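June, 4:10 p.m.
By Edeltraud Harms

Ticket 136, guest room, Mirkley house. Status: open.

Reported problem: the fringed throw pillow does not stay on the tub chair. Guests find it on the floor. The chair is the gray Iruline, the pillow is one of the cream Odska squares.

Checked first: pillow upright on the chair, fringe at the side and bottom.
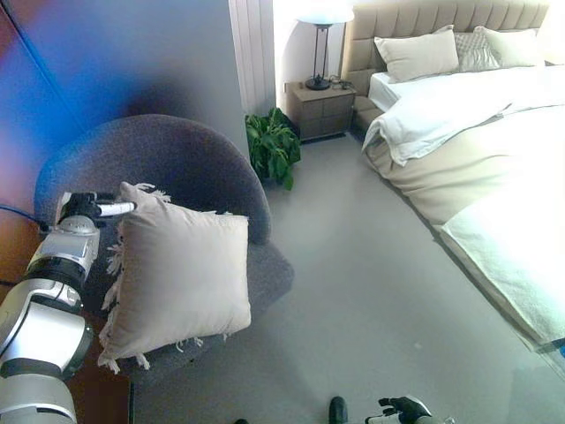
Gray tub chair with cream pillow, bed and nightstand behind.

Pillow insert replaced with a firmer one from stock. No change over two stays. Insert is not the cause.

Seat cushion checked next. Zipper closed, foam level, no play at the back seam. Eckhard Oltmanns suggested the cushion had been put in reversed after cleaning; it had not.

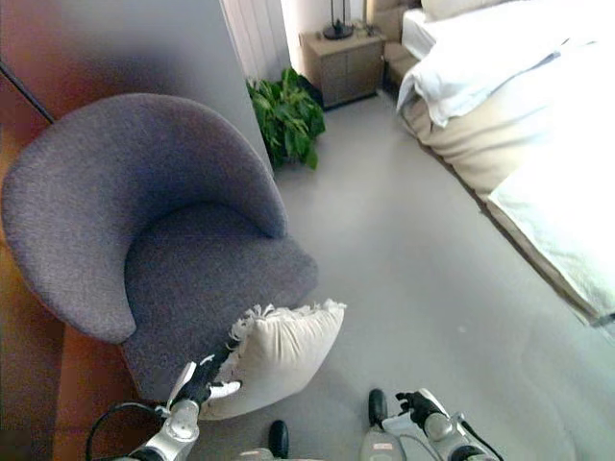
The slip happens at the front of the seat. The cover has little grip and the pillow goes over once it passes the rounded edge. With the pillow tilted against the front of the seat, one corner already points at the floor, and the fringe gives it nothing to hold on to. Same result with the fringe turned down.

Tried a 26 cm strip of non-slip mesh under the pillow. It held for about 90 minutes with someone getting in and out of the chair, then crept forward.

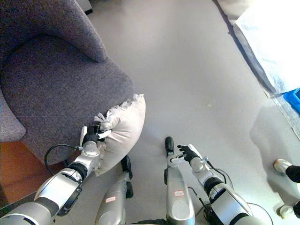 Second strip added farther back, both tacked to the underside of the cover - not glued, the cover has to come off for washing. Held through the evening.

Eckhard wants to swap in the smaller Benedetti pillow from room 118. On hold until the mesh has been through one full stay. Bed pillows not affected.

Next check at changeover. Leave the ticket open.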